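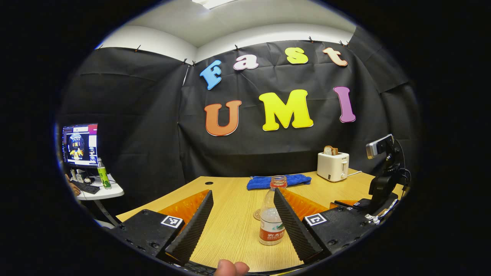 Can any machine do ordinary kitchen jobs yet, such as making toast, wiping down and putting things away?

*Asked by Halima Ojo, 20th April*

My mother lives on her own in Driststead and her grip is getting weak. Bottle tops and tea towels are the worst. I have £800 put aside and could add a bit more. I don't need anything clever, only something that takes a few small jobs off her.

**Chibuzor Balogun**

Single jobs can be done by machine, but there is nothing at your price that will move from one job to the next in a normal kitchen. A robot vacuum will do the floor and a dishwasher will do the plates. Someone still has to load the dishwasher and pick the slippers up off the floor first.

I fit conveyor and packing lines at Tolcombe, so I see the shop-floor side. We have a robot arm there that puts jars into trays, 407 trays on a good shift. The jars arrive the same way up, at the same spot, all day long. Turn one on its side and the arm stops and somebody has to walk over.

A kitchen worktop is much harder than that. A towel has no fixed shape, so the machine has to work out where the edge is every time it picks it up. A clear plastic bottle is awkward too — it squashes if you hold it too hard, and cameras have trouble with see-through things. Undoing a cap takes one hand to hold and one to turn, with both pushing the right amount.

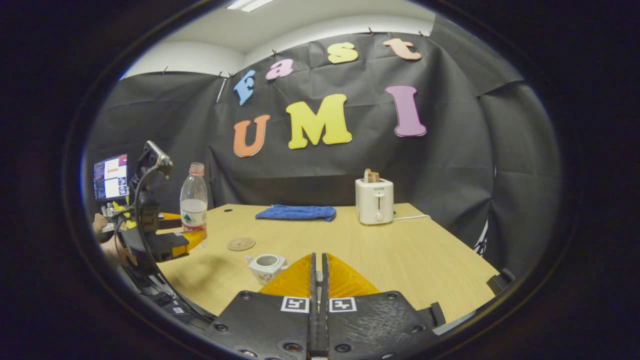 Toast is easier in parts. Pushing a lever down is well within reach. Taking the slice out without crushing it and getting it onto a plate is harder, and I would want to see it done fifty times in a row in a strange kitchen before I believed a sales video.

The way people are going about it now is to have a person do the job by hand with the same sort of gripper the robot will have, record it, and train the robot on the recordings. It seems a sensible way in. Soft fingers help as well. I still wouldn't plan your mother's next few years on it.

For £800 I would get an electric jar and bottle opener, a one-cup hot water dispenser so she isn't lifting a kettle, and keep the rest for a cleaner once a fortnight.

**Si-woo Jin**

robot vacuum, done. got a Sikier one in June and it's fine apart from rugs

**Funmilayo Dauda**

I agree with most of what Chibuzor says but check the opener before you buy. Some of them only do jar lids and won't grip a small bottle cap. My dad has a plain rubber cone that cost next to nothing and he uses it more than the electric one.

Also ask the council for an occupational therapist visit. Ours took six weeks to come. She moved the toaster and the cups to the front of the worktop, and gave him a tipper for the kettle. Folding towels he has given up on. He hangs them over the oven door and they dry there.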